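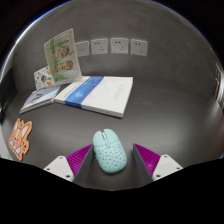
Cleaning a mouse with a perforated rear shell

Posted in Desk and Office Equipment

Our office issues lightweight mice with a perforated rear shell to staff who work at shared desks. Dust and crumbs have begun to collect inside the openings, and wiping the surface does not remove them. The manual supplied by the equipment reseller, Dostix, covers the outside of the mouse only. We would like to know the following. May compressed air be used through the openings? Is it advisable to open the shell? How often should the work be done where a mouse is used by several people in one day? We have 40 of these units in service, and a procedure that can be completed at the desk would be preferred.

Posted by Yatsenko Office Services

----

Compressed air may be used, provided that the following points are observed.

Switch the mouse off, or disconnect the cable, before starting. Turn it over and tap it gently against the palm so that the larger particles fall out through the openings. Follow with short bursts of air directed at a low angle across the shell. Air directed straight down tends to drive dust further in, toward the circuit board. Keep the can upright at all times.

For the surface, use a soft brush first and a cloth second. A cloth used first will press dirt into the holes. The cloth should be barely damp with isopropyl alcohol, and liquid should never be sprayed on the shell itself. Cotton swabs are suitable for the gap beside the scroll wheel and for the edges of the side buttons, where skin oil builds up -- turn the wheel slowly while holding the swab against it.

We do not recommend opening the shell as routine work. On many models the screws are located under the glide feet, and the feet seldom adhere properly once lifted. Replacement feet should be on hand before any unit is opened. At our site a full exterior cleaning takes 8 minutes for each unit. We clean shared units every Monday and individually assigned units once a month.

Posted by Steleck Facilities Desk

----

We agree with the above in general. Please note that a household vacuum cleaner should not be used in place of compressed air, as the nozzle may generate static. Desks should also be wiped at the same time. A clean mouse on a dusty desk will need attention again within days.

Posted by Masska Support

----

We just rinse ours under the tap and leave them to dry overnight. Two out of 27 stopped working.

Posted by Guest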